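Bench notebook, June
Zollar trial kit, second session
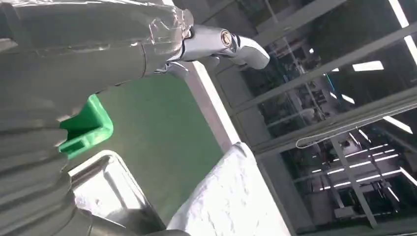
Is the Zollar kit worth the money for a shop that already owns its arms?
For us I think so, as long as you plan to teach many small jobs and change them often. If you have one job that runs all year, an integrator will set it up once and you'll never open the kit again.

Notes from today, written up while the coffee is still warm. I'm in a very good mood about this thing, so discount accordingly.

9:40. Powered up, loaded yesterday's project, and it came back with everything in place: tool offsets, tray corners, speed limits, even the silly names I gave the waypoints. Our old Sarkier software lost the tool offset every time somebody pulled the plug, and I had gotten so used to re-entering it that I had the numbers on a sticky note. The sticky note is going in the trash!

Job for the session is the same as before. Pick a plastic part, carry it over the tray, set it down flat, back off. I want to know how long it takes to teach from scratch, how well it repeats, and what happens when the part isn't quite where it was promised to be.

Teaching from scratch: 25 minutes, including reading two pages of the manual that I should have read yesterday. You guide the arm by hand, press the button at each point you care about, then go back on the tablet and say what kind of point it is (approach, grab, place, leave). The kit fills in the path between them. The paths look sensible. One of them swung wider than I liked on the way out, so I dropped in an extra point and it tightened up right away.

Repeatability: ran 100 cycles at half speed with the part fed from the same spot each time. Two misses, both in the first ten, both with the jaw touching the rim of the part and pushing it over. I moved the grab point down a hair and had no misses after that. I know this isn't a proper study. Still, on the De Smet package we tried last winter I spent most of a week getting to the same place.

Then I started being mean to it. Shifted the part sideways by the width of a pencil: fine. Turned it a little: fine. Turned it a lot: it stopped, backed up along the way it came and asked what I wanted. I love that. It put up a plain sentence on the tablet ("Grip closed farther than expected") with three buttons, and I didn't have to look up a single error code.

11:15. Swapped fingers. The quick change is a quarter turn and a click, and the kit notices that the tool is different and won't move until you tell it which one is on. Good. What it doesn't do is check that you told it the truth. I picked the wrong finger set from the menu on purpose and it went right ahead, with the tips sitting too low over the surface. I hit stop well before anything touched. This should be written in large letters in our own procedure, whatever Zollar does about it:

After every finger change, run the first cycle at 20 percent with a hand on the stop.

Things I don't like, so that this page isn't all cheering. The tablet cable is too short for our bench and the connector feels flimsy. Undo only goes back one step when you're editing points, so make a copy of the job before you fiddle. The log export gives you one giant text file per day, and times in it are in seconds since power-up, so matching it against my handwritten times was a pain. And the pause between closing the jaw and lifting is too long by default. It's adjustable, but the setting is under "Comfort," where I would never have looked (found it by accident while trying to turn off the beep).

Cost side, for whoever does the comparison sheet. The quote has three parts: the kit, the yearly updates, and phone support. The updates look worth paying for. I would skip the phone support for the first year. I sent in one question by email before lunch and had a useful answer by 2:30, with a drawing. Vukness also quoted us on a similar package, cheaper to buy, but it charges per saved job and we would burn through those fast. I already have over 20 saved and some of those are only me messing around.

3:10. Last run of the day, full speed this time, 90 cycles, no misses. It's quick! The stop at the tray is smooth and I couldn't find any bounce in the motion by eye. I'd like to get the slow-motion footage before claiming anything about settling time.

For the next session:
Try the soft fingers on the thin parts.
Find out if two people can edit the same job from two tablets, and what it does when they disagree.
Longer cable. Check the drawer of spares before ordering.
Ask Zollar if the tool check can read a tag in the finger set, and if so what the tagged ones cost.
Teach a complete job with somebody who has never touched the kit, me in the room with my mouth shut. This is the test I care about most, and I'm a bad judge of it by now.

Jobs are backed up to the shared folder under zollar_trial, newest copy ends in "b". Please don't edit the one ending in "a", I want to compare against it.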